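4. Working rules for bimanual garment handling

4.1 Why the rules are short

The first draft of the Dastgate handling rules ran to 38 pages and was read in full by its author. The version we describe in this section fits on both sides of a card, which hangs from a string at each station and is consulted mainly when something has gone wrong. We treat this as progress. A rule for teleoperated folding has to survive an operator with both hands busy, so each one is written as a single sentence with a verb near the front.

Five rules remain. They cover the start state, the clear zone around each gripper, the first grasp, the pause and the end of the episode. Rules on footwear, music and the correct way to address the supervisor were dropped after consultation.
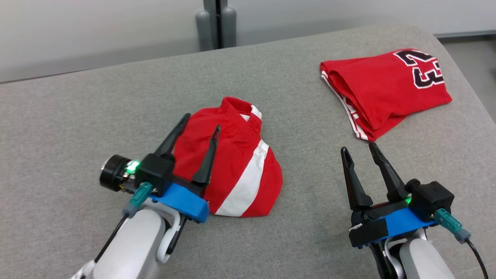

Ezekiel Fitzsimmons
Lead author, Handling Practice Group, Arkberg

4.2 Start state

Rule 1 asks that garments be set out the way a household would leave them. Our operators found this surprisingly hard. Given a pair of shorts and a jersey, a conscientious adult will fold both, square the edges and step back looking pleased, and the resulting data teach a robot to cope with conscientious adults. We now permit a garment to start folded, heaped or anything between, provided the operator doesn't fix it afterwards. Garments of the same colour may share a surface, and in our opinion should do so often, as real laundry makes no effort to help.

Rule 2 concerns the grippers. Both are opened before the episode begins, with the fingertips clear of the support surface. On upholstery this matters more than on a bench top. A cushion gives way under a fingertip, the operator feels nothing, and the next motion drags the seat cover along with the shirt. Bellamy's term for this is "folding the couch", and it has stuck.

4.3 First grasp and pause

Rule 3 says to lift from one layer or from all of them, and to decide which beforehand. Most arguments in our review sessions came down to this one. Sportswear is thin and slippery, and a grasp meant for the top layer will often collect two more on the way. The rule doesn't forbid the deep grasp. It asks that the episode be labelled with the grasp intended, so that a reviewer can tell a plan from an accident without having to phone anybody.

Where one arm is working and the other isn't, the idle gripper stays open and off the garment. Operators dislike this. The temptation is to have the second hand hover helpfully, much as people do when somebody else is parking the car.

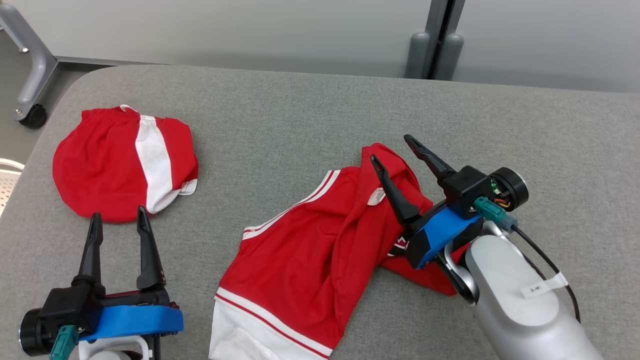 Figure 3. Right gripper at a raised fold of the jersey; left gripper held apart, with the shorts farther back on the surface.

Rule 4 is the pause. If the operator can't say which edge is in the fingers, motion stops until they can. Labels, hems and piping are all fair landmarks, and a jersey number will do in a pinch, though it's of little use once it has gone under a fold. We set no time limit. An early limit of 5 seconds produced a great deal of confident guessing.

4.4 Ending and review

Rule 5 states that an episode ends when the operator says so, including when the result is ugly. Of the 783 episodes reviewed against the card, those marked "abandoned" gave us the best discussions and the worst folds. Obi argued for keeping them in the set under their own label, Benavides argued for deleting them, and the label was adopted on a Sunday when Benavides was away. He has since asked that his objection be recorded, and it is recorded here.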